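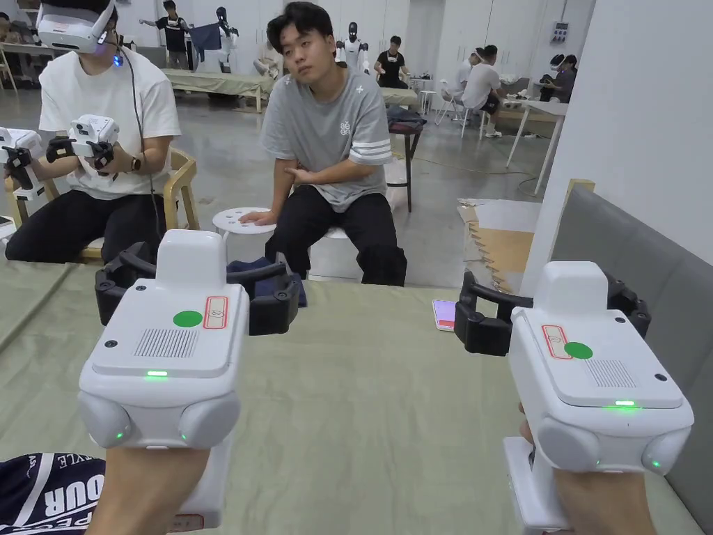 The folding room at Frota: table, stools and clothes

Frota is a ground-floor workroom let by the half day. Most of the people who book it come to sort, mend, fold or pack clothes, and the room is set out with that in mind. This page covers the main table and what goes on it, with the storage and booking notes underneath. Text by Ylva Boström, updated in September.

The table
Covered in a pale sage-green cloth, with a dark navy garment at one corner, a folded dark blue cloth on the far edge and a phone in a pinkish-red case lying flat. The lettering on the navy garment is white and large, and "OUR" is the easiest part to read.

The cloth
The cloth stays on the table between bookings. We tried white first and changed to green after two months, as white socks and vests kept getting left behind on it. Light and dark clothes both show up well on this one. Please don't iron on it. There is a board behind the door, and the iron is on the shelf above.

If you spill something, take the cloth off and leave it in the basket by the sink. The spare is in the bottom drawer and is a slightly different green.

The stools
Round and white, with small holes in the seat of the one standing free beside the young man in the grey T-shirt. They are easy to move along the table when you need to get at a pile from the other side. For a long session some people prefer a chair with a back, and there are a few of those stacked in the corridor. Bring them back afterwards – the corridor is shared with the upstairs tenants and they like to know where their chairs are.

Folding dark clothes
Navy, black and dark blue get mixed up more than anything else, especially in the late afternoon. Wulan Oei, who runs the mending sessions, sorts them near the window before she starts folding. Her order is trousers, then tops, then anything small.

Tops with printing
Fold these with the print on the outside if they are going on a shelf, so that you can tell them apart without opening them. For packing, turn them inside out first and keep anything rough, such as zips and metal buttons, away from the lettering. A badly cracked print goes in the mending box with a note pinned to the hem.

Odds and ends on the table
Phones, keys and glasses are the usual things to get folded into a pile. There is a shallow tray on the windowsill for them. Afshin Vahidi once posted a parcel of jumpers to Boriria with his door key in a sleeve, and it took 11 days to come back.

Storage
The wall unit is a Flurko with 14 open compartments. The top row is kept for regular users and has names on it. Everything below is free to use during your booking, but has to be cleared when you leave. Flat boxes are kept beside the unit, and tape and marker pens are in the left-hand drawer. We had 400 boxes delivered in spring and there are still plenty.

Tidying up at the end
Shake the cloth outside, put it back straight and push the stools under the table. Lint and thread go in the small bin. Anything left on the table is put in the Edell crate by the entrance and kept until the end of the month, then given away.

Booking
Mornings run from 9 am to 1 pm and afternoons from 2 pm to 6 pm. Write your name in the book by the entrance or ring Hjørdis Blomqvist, who also holds the spare key. Tyra Hägglund looks after the mending box and will take buttons, thread and zips in any colour. She is short of navy thread at the moment.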